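Chapter 9
What Did the Robot Do?

Before you start: you will need your project notebook and the log sheets you filled in at the end of Chapter 8.

Most student robot projects are oversold. A team spends a term on one small job, films it going well, and gives it a title like "The Kitchen of the Future". The judges clap. Then someone at the back asks how many times it went wrong, and the team looks at the floor.

This chapter is for the person at the back. It follows one kitchen project, called Tuma, entered by a college club for the Ukix Student Challenge. The task sounds dull: move cups and mugs between a worktop and a sink. It is a good deal harder than it sounds, and the club's first report hid most of the difficulty.

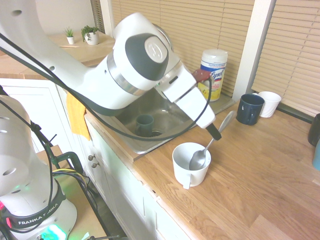
Figure 9.1 The arm over the worktop, with a cup and spoon near the gripper.

Look at the figure and decide what you could safely claim from it. You could say that the gripper is close to the spoon. You could not say that it picked the spoon up, or dropped it, or that a program was in charge at the time. The club's report used the words "handles cutlery with ease" beside a picture much like this one. A still picture cannot show ease.

The report also gave a total of 1440 tries. That is a big number, and big numbers make readers relax. On a second reading, 1259 of those tries used the same mug, started from the same spot. We learn a lot about that mug – and very little about kitchens.

Ordinary kitchens are untidy places. Someone leaves an apple by the toaster, or a sponge on the sink divider, and a fair test has to say whether such things were left alone or cleared away first.
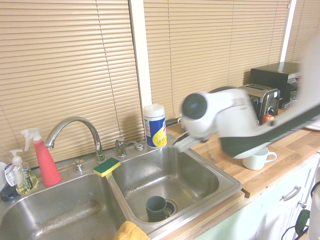
9.1 Writing a claim you can defend

A claim has to say what was moved, from where, to where, and who or what was in control. "Tuma can tidy a kitchen" fails on every count. "Tuma moved a mug from the worktop to the right-hand basin" is at least something another team could check.

Watch out for the word "can". In club reports it often means "did, once, in February, after we had moved everything else out of the way". If that is what you mean, write that.

Pictures from a camera near the gripper need the same care. They look exciting, and they are often a smear of colour with a mug somewhere in the middle.

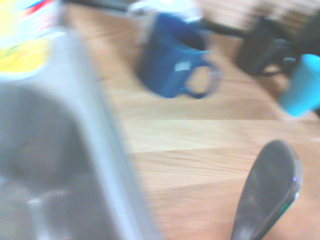 Teams like to say that the robot "sees" its target. Ask for more than that. Was the mug found by the software, or did a student mark its position by hand? Both are allowed under the Ukix rules, but they are very different pieces of work and they should not share a sentence.

Activity 9A
Take one claim from your own report and hand it to another team. Ask them to write down every way it could be true without the robot being any good. Rewrite the claim and swap again. Keep both versions in your notebook.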